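4.2 Shallow containers and the small objects kept in them

We turn now to the containers themselves, which proved to be the most enjoyable part of the study. When we began the Stirkitz survey in February we expected the objects to hold our attention and the boxes, trays and bins to fade into the background. The opposite happened. How a small thing is put away, found again and picked out depends a great deal on the walls and floor around it, and a plain metal bin turns out to be a wonderfully rich place to look at this.

The collection we worked with holds 127 small items, most of them playthings and household odds and ends that would fit in a closed hand. We sorted them by outline: round, flat, long and mixed. Round items are the wanderers of the group. They travel when the bin is nudged and tend to settle wherever the floor dips or a wall stops them. Flat items with one straight edge behave quite differently, and they are a delight to study, as the straight edge and the curved one call for two separate ways of taking hold.

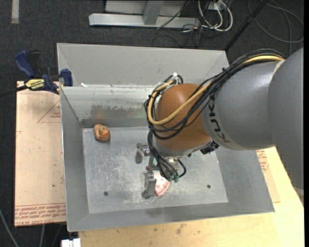
Figure 2. Shallow grey metal bin on a light wooden tabletop, with two small objects: a striped one in orange, brown and yellow towards the left of the floor, and a pink and white half-disc, speckled with dark marks, beside the longer grey finger.

The slope of the walls matters more than their height. In a straight-sided box a half-disc can end up standing flush in a corner, where there is hardly any room to get behind it. Walls that lean outwards leave a wedge of space along the foot, and that wedge is often all that is needed. In the Grernar trays, which have upright sides, we recorded 10 cases of an item wedged flat against a wall; in the sloped bins of the Lokidix type we recorded 2. The numbers are small, but the pattern was a pleasure to see and it held for every outline we tried.

Surface is the second factor. Bare metal picks up scratches and dust with use, and both change how easily an item slides – a worn floor can be kinder to round things than a polished one. It also changes how they look. Strong colours such as pink, orange and yellow stay easy to pick out against grey, while pale or silvery items are far easier to overlook, particularly near a reflective wall. We would love to see this followed up with cloth and card linings, which we left out of the present work.

Sorting sessions were kept short, and some 152 placements were noted by hand using the Krishnan sheet, with one line for each placement. The sheet asks for the outline of the item, its nearest wall and whether any other item was touching it. Pairs of touching items are treated separately in Section 4.3.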